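The Flat on Follon Road

The first thing my aunt left me was a key, and the second was a bill for 504 pounds from the water board, so I suppose that sets the tone.

I hadn't seen Aunt Karin since I was small. She'd lived on Follon Road for as long as anyone could remember, third floor, above a shop called Escobar that sold buttons and zips and, oddly, very good olives. The solicitor told me I had until October to empty the place or move in. I'd just been chucked out of a house share over a row about a casserole dish (mine, I still say it was mine), so I moved in with two suitcases and a fern.

It was a lovely flat if you liked brown. Brown curtains, brown bath mat, a brown dog made of china who watched me brush my teeth. I named him Kukska, after the word written on the bottom of him in felt tip. 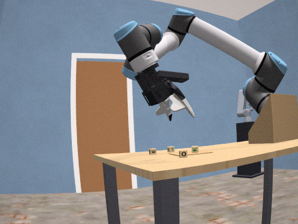 A pale wooden table against a plain blue wall

Anyway, the letters. I found them in the airing cupboard behind the spare pillows, tied up with zip tape from downstairs, 24 of them, every one addressed to somebody called Karkness. No first name, no street, no stamp. She'd written them and never sent a single one! I made a pot of tea and told myself I'd only read the top one, and then it was two in the morning and the tea had a skin on it.

They weren't love letters, or if they were, it was a funny sort of love. Mostly she told him off. He'd borrowed a ladder and brought it back bent. He'd sung on the stairs. He'd promised her a trip to the coast and then gone without her and sent a postcard of a donkey.

I took them down to the shop the next morning. Wing-yan Wu was behind the counter sorting buttons into jam jars, and she looked at the zip tape before she looked at me.

"Oh, you've found those," she said. "Have an olive."

I had several.
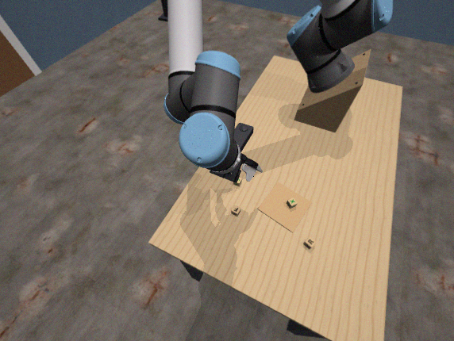

"Who was Karkness?" I asked, when my mouth was empty.

She went on dropping buttons. Green, green, a big horn one that had no business being in there. "He had the flat across from hers. Number 3. Lovely voice, terrible with ladders."

"And where did he go?"

"Go?" She screwed the lid on the jar. "He's still up there, love. He's gone a bit deaf. Did you not hear the singing?"

I had heard the singing. I'd thought it was the pipes, and I'd been quite rude to them, out loud, with a slipper in my hand.

So I went back up with the letters under one arm and a tub of olives under the other, and stood on the landing for ages, wondering if it was my business at all. Then I thought about that donkey, and I knocked as hard as I could.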